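Heat From the Kiln: How One Brickworks Is Cutting Its Fuel Bill

Last updated: November

The tunnel kiln at the Vornadari brickworks outside Flellham is 135 meters long and has not been fully cold in years. Bricks go in at one end on flat steel cars, travel slowly through the firing zone, and come out at the other end ready to be stacked. Most of the gas the plant buys is burned in that one building, and until last winter a large share of the heat went straight up the stack.

A new storage system is meant to change that. Built by the engineering firm Olano, it takes hot exhaust from the kiln, passes it through a bed of crushed basalt, and holds the heat until the drying rooms need it. The plant has been running the system through its first full heating season, and the early results have drawn visitors from glass, ceramics and food companies that face much the same problem.

Waste heat is an old subject in heavy industry. Factories that make brick, glass, cement and steel all run hot, and all of them lose energy through exhaust gas, cooling water and the walls of their furnaces. Engineers have known how to recover part of it for well over a century. The difficulty is usually timing. Heat is released at one hour and wanted at another, or it appears in one building while the demand is across the yard.

At Vornadari the mismatch was plain. The kiln fires day and night, but the dryers work in batches. Wet bricks are loaded in the afternoon, warmed gently overnight, and brought up to full drying temperature early in the morning. For those few hours the dryers draw hard on their own gas burners. The rest of the time they need very little. Piping kiln exhaust directly to the dryers, as the plant did on a small scale in the past, gave them too much heat when they were idling and too little when they were busy.

The rock bed sits between the two. It is an insulated steel vessel about the height of a two-story house, filled with stone graded to the size of a walnut. Fans push exhaust down through the bed from the top. The stone near the inlet heats first, and a hot layer works its way downward over the course of the day. When the dryers call for heat, the fans reverse, clean air is drawn up from the bottom, and it leaves the top at close to the temperature of the hottest stone.

Keeping that hot layer distinct matters a great deal. If the whole bed drifts to the same middling temperature, it may still contain plenty of energy, but the air coming out will be too cool to dry anything quickly. Olano's designers spent much of their effort on the plates that spread the gas evenly at each end. An earlier pilot vessel at the firm's own yard had a channel form along one wall, where the stone had settled and left a gap. Gas took the easy path and the rest of the bed was barely used.

Basalt was chosen for practical reasons. It is cheap, it holds up under repeated heating, and there is a quarry within a short drive. Some other rocks did badly in testing. Limestone begins to break down chemically at high temperatures, and stone with a lot of quartz tends to crack as the mineral expands. Cracked stone makes dust, dust blocks the gaps, and the fans then have to work harder. The basalt in the Vornadari vessel has to be graded before loading so that undersized pieces do not end up in the bed.

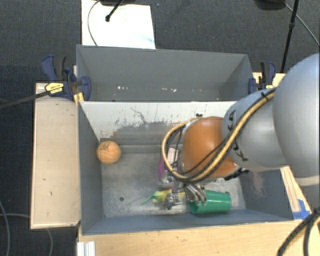 The peak temperature at the top of the bed is 687 degrees Fahrenheit, which is modest by the standards of heat storage. Systems designed to make steam for turbines run far hotter and need costlier materials for their vessels and ducts. Vornadari had no use for that. The dryers run much cooler than the bed, and outside air is mixed in before the flow reaches the bricks. Staying at lower temperatures allowed Olano to use ordinary carbon steel for most of the ductwork and standard industrial fans on the cool side.

Exhaust from a brick kiln is not clean, and this was the part that worried the plant's operators most. Clay can contain sulfur and fluorine, and both come off as acid gases during firing. If the gas cools too far inside the vessel, the acids condense and attack the steel. The control system therefore stops charging before the hot layer reaches the bottom plate, and the lower section is kept warm at all times with a small bypass flow. The kiln's existing scrubber still treats the gas before it is released.

There is also the question of what those gases do to the product. Before discharging to the dryers, the system flushes the bed with fresh air and sends that first flow to the scrubber. The flush lasts a few minutes and costs a little heat. Samples taken from dried bricks have shown no staining or surface salts beyond what the plant saw before.

The electronics are simpler than the plumbing. A controller supplied by Tokarz reads temperature probes set at different depths in the stone and decides when to charge, hold or discharge. It follows the drying schedule 24 hours ahead, so that the bed is as full as possible when the morning load begins. Operators can override it, and in the first weeks they did so often, mostly when a batch had been loaded late. They now enter the late batch into the schedule and let the controller adjust.

The plant has not published a full set of fuel figures and says it wants a complete year first. What it will say is that the dryer burners now stay off through most of an ordinary morning, and that they come on mainly after a kiln slowdown or during very cold spells. Electricity use has gone up, as expected, to run the fans. Whether the savings will pay back the cost of the vessel within the period Vornadari hoped for depends heavily on the price of gas.

Maintenance will affect that calculation too. The vessel is designed for 1,000 charging cycles between internal inspections, and the first of those has yet to happen. Rock beds can settle and press outward on their walls as they expand and contract, an effect known as ratcheting. The Vornadari vessel has sloped sides to let the stone ride up a little as it swells. Strain gauges on the shell have so far stayed within the design range.

Other plants looking at the idea will need to check a few basic things. They need an exhaust stream that is hot enough and fairly steady, a use for the heat on the same site, and space for a large vessel close to both. Long duct runs lose heat and add fan power. A brickworks with continuous dryers may find that a plain heat exchanger does the job for less money, with no storage at all.

Olano is now working on a smaller version that could be delivered in sections and filled on site. Vornadari has set aside ground beside its second drying building, and a decision on a second bed is expected after the first inspection.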